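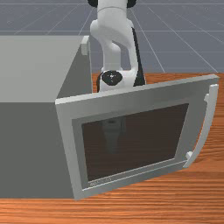 A robot arm and a grey box with its door wide open, drawn on a computer.

How do you pack a plane?
26 Aug 2022

I love a packed suitcase. I love rolling up socks and poking them into shoes, and I love sitting on the lid when it won't shut. So when I first found out that there are grown-ups who pack whole aeroplanes for a living, I wanted to know everything about it. I've been pestering people at Brernthorpe airport all through July, and now I'm going to tell you what I found out.

First things first. What is cargo?

Cargo is stuff that travels without a person. Your rucksack isn't cargo when you're going on holiday, it's baggage, and it goes where you go. Cargo has a journey all of its own. It could be a box of strawberries, a horse, an engine for a boat, somebody's new trainers or a giant roll of cloth. Somebody in one place has sent it to somebody in another place, and they've paid for it to go by air.

Most things in the world that go a long way travel by ship. Ships are slow but they can carry an enormous amount, and it costs much less. Planes are for things that are in a hurry. Flowers are in a hurry (they droop). Fresh fish is in a big hurry (phew). Medicine can be in a hurry, and so can a spare part for a broken machine when a whole factory is standing about waiting for it.

Where does it all go?

There are two main ways for cargo to fly.

The first is in a freighter. A freighter is a plane that carries cargo and hardly any people, just the crew. Inside there are no rows of seats. It's a long, hollow tube, a bit like a tunnel, with a huge door in the side, or sometimes a nose that lifts right up like a crocodile opening its mouth. I have seen a nose one do this and I made a noise out loud.

The second way is underneath you! When you're sitting in a passenger plane with your tray table and your little cup of juice, there's another room below your feet. It's called the hold. The suitcases go in there, and if there's space left over, the airline sells that space to people with cargo to send. You might have flown on top of a load of mangoes and never known.

Boxes inside boxes inside a plane

Imagine you had 300 small boxes to put in a plane. You could carry them on one by one, but it would take ages, and the plane would be sitting on the ground all that time with everybody getting grumpy.

What the packers do is put the small boxes together first, inside the warehouse, before the plane has even landed. They use two things.

One is a pallet. An aeroplane pallet is a big, flat metal sheet. The boxes are stacked on it, sometimes with a plastic sheet over them to keep the rain off, and then a strong net goes over the whole lot and gets hooked on all the way round the edge and pulled tight. It looks like a very large present wrapped by a fisherman.

The other is a container, which is more like a metal cupboard. If you look closely at the ones that go in the hold, you'll often see that a bottom corner has been sliced away at a slant. I thought somebody had bashed it. No! A plane's body is round, so the hold has sloping sides, and the container is made that shape to fit snugly against the curve.

There's a company called Domański with a warehouse next to Brernthorpe airport, and they let me stand behind a yellow line and watch a pallet being built. (That's what they say, "built", as if it was a house.) The heavy, strong boxes went at the bottom. The light ones went on top. Anything with an arrow and the words THIS WAY UP went that way up. It was just like packing shopping, where you don't put the tins on top of the bread.

The floor with balls in it

Now, a full pallet can weigh 2000 kilograms. That's more than lots of family cars. How do you shove something like that into a plane?

You'd never guess, so I'll tell you. The floor helps. Cargo floors have rollers in them, and near the door there are metal balls sitting in little cups, so that a pallet can slide forwards, backwards, sideways or round in a circle. A special lorry with a platform lifts the pallet up level with the door, and in it goes, rolling along with a lovely rumbly sound. Some planes have motors in the floor to do the pushing. In others, people push, and with all those rollers they can do it.

Once the pallet is in the right spot, locks flip up out of the floor and hold its edges. I asked what would happen without locks and got a very serious look. If a heavy load slid about while the plane was climbing, the plane could become very hard to fly. So the locks get checked, and then they get checked again.

Try this: the ruler game

This next bit is my favourite, and you can try it at home. You'll need a ruler, a pencil and some coins that are all the same.

Put the pencil on a table and balance the ruler across it like a see-saw. It'll probably wobble, so use a bit of sticky tack to stop the pencil from rolling. Now put one coin at each end. Does it balance? Good. Move one of the coins halfway in towards the pencil. Down goes the other end! Both coins weigh just what they did before, but it matters where they are. A coin far from the middle pulls its end down harder than a coin close to the middle.

Can you make it balance again by adding another coin? Have a go and see where it needs to sit.

A plane is a bit like your ruler. It has a balancing point, and grown-ups call it the centre of gravity. That point has to be inside a safe area, somewhere in the middle bit of the plane near the wings. Put too much heavy cargo at the back and the tail feels heavy. Put too much at the front and the pilot has trouble lifting the nose for take-off.

It matters on the ground as well. If you filled the back of some freighters first and left the front empty, the plane could tip backwards and sit down on its tail like a dog. To stop that from happening, the loaders follow an order, and sometimes they put a tall metal prop under the tail, just in case.

Who works it all out?

Every pallet and container gets weighed on a scale in the floor of the warehouse. The weight goes on a label and into a computer. Then a person called a load planner decides who sits where, like a teacher doing a seating plan, only with pallets. On some freighters there's also a loadmaster, who flies with the plane and looks after the cargo all the way. I would like that job very much.

The planner has to think about more than weight. Some things mustn't sit next to each other. You wouldn't put live animals beside dry ice, for one. Dry ice is frozen carbon dioxide, and it's used to keep things very cold, but it gives off gas that animals shouldn't breathe in. Things that smell strongly get kept away from things that soak up smells. And some things aren't allowed on a passenger plane at all and have to wait for a freighter.

Big and light, small and heavy

Here's a puzzle for you. Which do you think costs more to send by plane, a huge box of pillows or a small box of nails?

I said nails straight away. Nails are heavy! But pillows take up loads of room, and once the plane is full of pillows you can't fit anything else in, even though it could still carry lots more weight. So the airline measures the box as well as weighing it. They do a sum that turns its size into a sort of pretend weight. Then they look at the pretend weight and the real weight and charge for whichever is bigger. A box of pillows might weigh 100 kilograms on the scale and be charged as if it weighed 200. Poor pillows.

A strawberry's day out

Let's follow one box and see how it goes. Say it's full of strawberries from a farm outside Rindetwood.

They're picked early, while it's cool, and driven to the airport in a chilly lorry. At the warehouse the box goes through security, where it might be X-rayed or sniffed by a very well-trained dog. It waits in a cold room. It gets built onto a pallet with lots of other strawberry boxes, netted, weighed and given its place on the plan. A little tractor tows it out to a Merkadard plane. Up on the platform it goes, over the balls, along the rollers, clunk go the locks.

Then it flies, down in the hold, while upstairs the passengers watch films. At the other end everything happens backwards: unlock, roll, lower, tow, unbuild. People check the papers to make sure the box is allowed into the country. Another chilly lorry is waiting, and by the next day somebody is eating those strawberries with a spoon.

Words to remember

Cargo: things being carried from one place to another.
Freighter: a plane made or changed to carry cargo.
Hold: the space for bags and cargo under the passengers' floor.
Pallet: a flat base that boxes are stacked on.
Centre of gravity: the point where something balances.
Loadmaster: the person who flies with the cargo and takes care of it.

Next time you're at an airport, find a big window and look for the lorries with the lifting platforms. If there's a container with a slanty corner, you can tell whoever you're with why it's that shape.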